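1 Aug 2019 — tabletop set, Rengifo room

Good session today! We finally have a mix of things on the marble-patterned table that I'm happy with. The basket is the star. Yurani found it and the braided texture is lovely, plus the handles stick out far enough to be interesting. It stays at the back, near the pen holder, until somebody gives me a strong argument for moving it.

Grapes on the left, same as in our sketch. I like how the bunch holds its shape against the pale top. Tsz-kin wanted a second bunch for the Junia list but I think one is plenty.

Scoop goes in front, bowl to the left. It's so shiny that it picks up whatever is near it — great fun to look at, and a good test for anyone who thinks metal is easy.
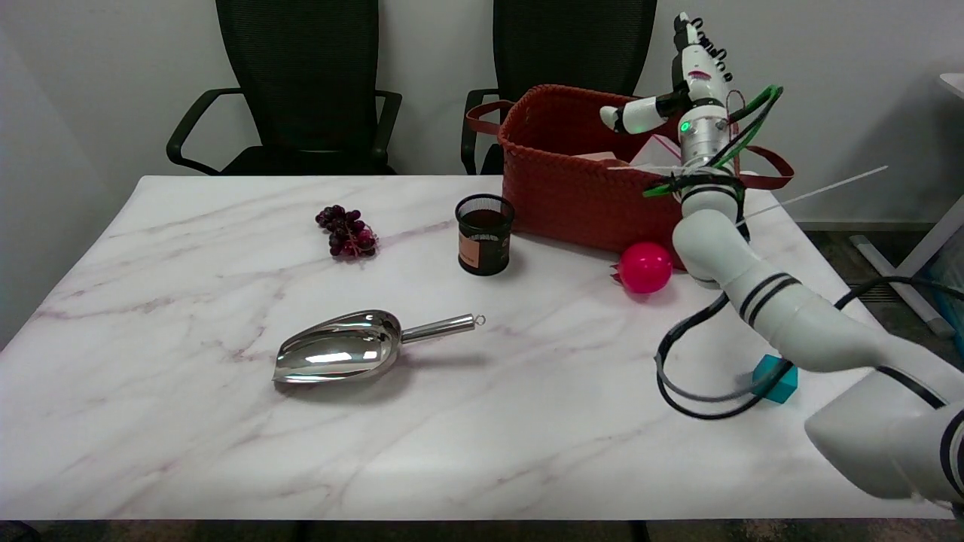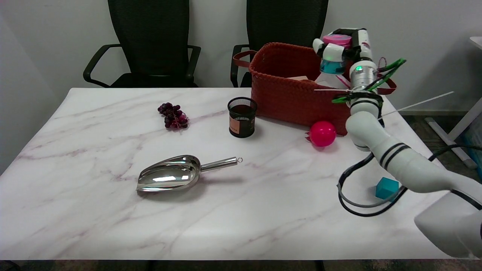 Rengifo table, both views: grapes, mesh pen holder, basket, pink ball, scoop.

The pink ball is my favorite. Elīna calls it the pomegranate and I've given up correcting her, so it goes on the sheet as "ball / pomegranate". Gilberto says fruit. We'll see who wins.

Teal cube: add to the sheet too, small items section. Same for the bottle with the pink cap.

To do
— new sheet to Nidia, with the 21 names spelled the same way all through (we had "scoop" and "ice scoop" last time)
— ask Voson if the next basket comes in a lighter color
— budget line is 300, leave it alone until September
— try the grapes closer to the front edge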